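From: Leszek Rutkowska
To: Jedbridge small parts list
Subject: Re: Sorting into divided tins, paper or no paper?

On a morning in March, Grendari wrote:

> I have 900 odd beads and findings to get out of bags and into
> divided containers before the spring table. Last year I did it
> straight on the bench and lost a fair number down the crack at
> the back. Someone here mentioned covering the table first. What
> do you use, and do you fill one compartment at a time or work
> across the rows? Also, is a felt mat better? Mine sheds.

I'd skip the felt. I used a felt mat for a couple of years and the small pieces sat down into the nap, so I was always picking at them twice. Mine shed too, and the fuzz ended up in the compartments.

What I use now is plain white paper, one big sheet, with no pattern and no grid on it. I buy it in a roll and cut it to fit the table, leaving a strip of wood bare at the far side. The bare strip is where the lids go. If a lid is on the paper I will put something in it by mistake.

Pink is the color I have the most trouble with on a wood top. On white it shows up right away, even at the end of the day when the light is going. 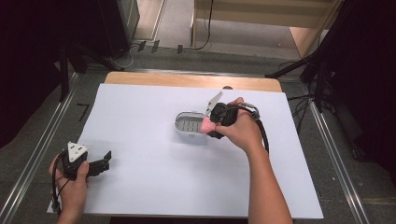 Pink piece at the divided container, white paper underneath.

As for the order, I do one color at a time and go across the rows. Filling a single compartment to the top and then moving on sounds faster, but the last few always hop over the divider into the next one, and then you are sorting again. With a shallow container this matters more. I stop when a compartment is a little over half full.

I keep the container out on the paper, a bit in from the edge. I used to have it right at the edge so I could reach it without leaning, and I caught it with my sleeve — 473 seed beads, which I know because I had just written the number on the label. Short sleeves since then.

Some other things, in no order:

Tape the near corners of the paper if it has been on a roll. The far corners can be left alone.

Don't pour from the bag. Put a small pile out, maybe what would fit in a teaspoon, and close the bag again before you start.

When you finish a color, fold the paper up the middle and tip the leftovers back into the bag. You can use the same sheet all afternoon this way.

Write the label before you fill, and put it on the container itself. Lids get swapped.

I did 400 in one sitting last month and that was too many. My neck was sore and the last couple of rows had mistakes in them. I would split your 900 over a few evenings.

On the crack at the back of your bench, Nowakowski posted a fix for that a while ago using a strip of cork. It should be in the archive under Bireo, I think in the thread on bench repairs — I can look it up if you don't find it.

Leszek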